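Histum wants a piece of the budget tablet market. I'm not sold yet.
Posted 2019-06-14 by Shabani Mwakalinga

Histum opened its Medutow plant to visitors for the first time, and I went along mostly to get my hands on the Simiyu, the cheap tablet the company keeps saying will hurt the big names. I got my hands on it for maybe as long as it takes to drink a coffee.

The tour starts in a lobby with a wall of slogans, then a video, then a corridor with windows onto the assembly line. The line was moving slowly. Our guide said that was normal for a changeover. Could be. She also said the plant can turn out 3,000 units a day, and when I asked how many it turned out yesterday she told me to email the press office. I did. No answer so far.

The tablet itself is fine. The screen is bright enough, the back creaks if you squeeze it near the speaker, and the home screen stuttered when I flipped between two apps. I was told this was early software. It's always early software at these things. The Jeredar chip inside is supposed to beat last year's part by 23 percent, but the slide didn't name the test, and the demo units were locked so you couldn't install one of your own.

After lunch came the talks. The one on automation was long on promises and short on dates, and the one on battery life skipped the question I most wanted answered, how it holds up after a year of charging.

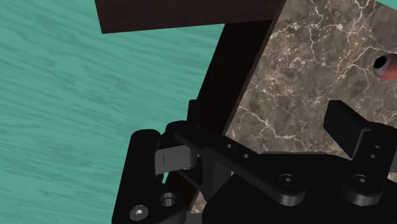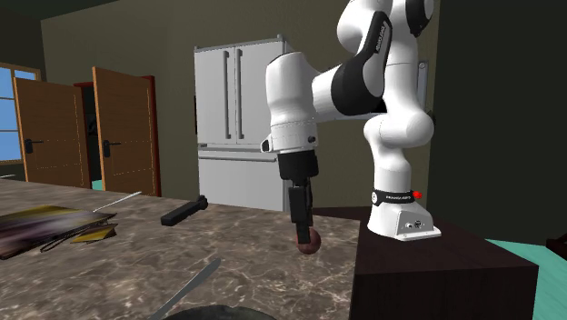 Price is where I got stuck. Histum won't give one before August. A sales manager hinted it would be "very aggressive," and then spent a while telling me about the keyboard cover, sold separately. I've heard that pitch before, and the last tablet that came with it was in the clearance bin by spring.

They also say over 2,050 stores have signed up to carry it. Signed up for what, exactly? A shelf, or a box in the back room? The press office has that question too.

I'll buy one at retail when it ships and run it down properly. Parking at the plant was free, and the shuttle back to the station left early, so don't count on it if you go.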